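Search this site
Enter keywords
Reading time: 6 minutes

Keeping the Bin-Picking Cell in Service: Cable Dress, Bin Clamping and the New Inspection Routine

The bin-picking cell at the Pralero laboratory returned to its regular schedule this month after a planned maintenance period. Staff and partner organizations who submit picking jobs to the cell will notice few differences in how their work is handled. The arrangements for looking after the equipment have changed in several respects, however, and this item sets them out for everyone who has access to the laboratory floor.

The cell consists of a KUKA arm, a gripper with pneumatic lines, and a pair of gray bins fixed beside each other within the arm's reach. Objects are picked from the bins one at a time. The selection is deliberately mixed, with soft items, boxes and cylinders placed together, and it is renewed when pieces become too worn to be useful. The maintenance log opened for the cell in February has been the main source for the revised routine.

Why the routine was revised

Under the previous arrangement, the cell was inspected after every 2,000 picks. The interval had been taken over from an earlier installation in which the arm moved parts between two fixed trays. Those motions were long, regular and almost entirely horizontal. Bin picking places different demands on the equipment. The wrist turns frequently, the gripper is brought close to the walls, and the cables and hoses are flexed through a wider range of positions.

A review of the log found that most stoppages did not involve the arm itself. They arose from the items fitted to it or placed around it: a strap that had crept along the arm, a hose that had worked against a bracket, or a bin that had shifted slightly on its support. Each of these can be corrected in a few minutes when found early. Left alone, any of them can bring a run to an end and require the bin position to be taught again.

The laboratory has therefore separated the inspection into two levels. A short check is carried out every 300 picks by the operator on duty. The full inspection remains at 2,000 picks and is carried out by the maintenance group. 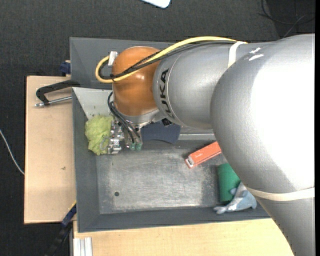
Agustina Maldonado
Cell Maintenance Coordinator, Pralero Laboratory

The short check

The short check begins with the arm stopped and the cell in its safe state. The operator confirms the stop at the controller before reaching toward the bins or the gripper. No part of the check is to be carried out during a pause in the program, however long that pause is expected to last.

Attention goes first to the cable dress. On this cell the yellow cable and the black cables travel together along the top of the arm and over the orange-brown wrist joint, with a loop left at the wrist. The loop provides the slack needed when the wrist rotates. If it is drawn too small, the cable is pulled at the end of each turn; if it is allowed to grow, it may catch on a bin wall. Operators should compare the loop with the reference sheet posted at the controller and report any change. They should not pull the cable through the straps to correct it.

The straps on the upper arm are checked by hand for tightness. A strap should hold its position without pressing a visible groove into the cable jacket. The small ties closer to the wrist are replaced whenever they show wear, and the cut ends are to be trimmed flush and removed from the cell.

The hoses come next. They leave the wrist on one side and run down to the green fittings on the gripper, bowing outward along the way. This bow is intentional. Operators should look for flattened sections, rubbed patches and any hose that has turned in its fitting. A hose that can be rotated easily with two fingers is to be reported before the next run.

The gripper is then wiped with a dry, lint-free cloth. Fibers from soft objects collect between the finger mechanism and the blocks beside it, and they should be lifted out with the plastic pick kept in the tool drawer. Metal tools must not be used between the fingers. Screws are inspected at this stage and are tightened only during the full inspection, when the torque driver is available.

Bins and clamps

The position of the bins matters as much as the condition of the arm. The picking program works from a stored bin position, and a small displacement is enough to bring the gripper down on a wall or to make it avoid a corner unnecessarily. The bins are held with clamps at the side, including one near the point where the two bins meet.

Clamps are to be checked for firmness and left where they are. Anyone who needs to release a clamp must record this in the log and request a position check before the cell is used again. This applies equally to visitors, project staff and members of the maintenance group.

Surface scratches on the metal bottom of a bin are expected in normal use and do not need to be reported. A raised edge, a dent or any damage that could snag an object should be reported. Loose fibers and fragments of packaging are removed by hand after the objects have been taken out. Compressed air is not permitted in the bins, as it carries debris toward the wrist and onto the carpet.

The full inspection

At the full inspection the cable dress is opened, cleaned and refitted. The maintenance group examines each cable along its length, with particular care where it passes beneath a strap, and replaces the hoses as a set. The mounting flange is checked for play, the gripper screws are brought to the values on the inspection sheet, and the fingers are measured for wear. The stored bin positions are verified last, once everything above them has been returned to its normal condition.

Leandro Villalba has prepared the new inspection sheet and will maintain it. The sheet follows the order of the work from the upper arm down to the bins, which reduces the need to reach across sections already completed. Straps and hoses will continue to be supplied by Stanel under the existing agreement, and gripper fingers by Murakami. Spare sets of each are now held in the cabinet next to the controller. Please enter every item taken, including single ties.

First results

The first full inspection under the new arrangement was completed on 20 October 2022. One strap had moved from its marked position and was reset. Two hoses showed light rubbing and were replaced with the rest of the set. No correction to either bin position was required.

Before that inspection, the cell had completed 483 picks in its longest session of the period without an unplanned stop. The maintenance group regards this as a satisfactory start, while noting that the session included few of the heavier objects. A further comparison will be made when the Enero project begins its own picking trials, which will use a larger share of boxed items and will place more load on the fingers.

Responsibilities and reporting

Operators are responsible for the short check and for the corresponding entry in the log. An entry is required even when nothing has been found. The maintenance group is responsible for the full inspection, for all adjustments to the cable dress, and for releasing the cell after a fault. Project leads are asked to allow time for both levels of inspection when they book the cell; a booking that leaves no room for the short check will be returned for amendment.

Faults should be entered in the log as soon as the cell is in its safe state, with the pick count shown on the controller. A plain description is sufficient. Operators need not identify the cause, and they should leave the affected part as it was found until a member of the maintenance group has seen it.

Printed copies of the inspection sheet are available at the controller. Staff who have not yet been shown the revised short check should arrange a session with the maintenance group before their next booking.

Contact the Pralero Laboratory newsletter | Copyright Pralero Laboratory. All rights reserved. | Back to top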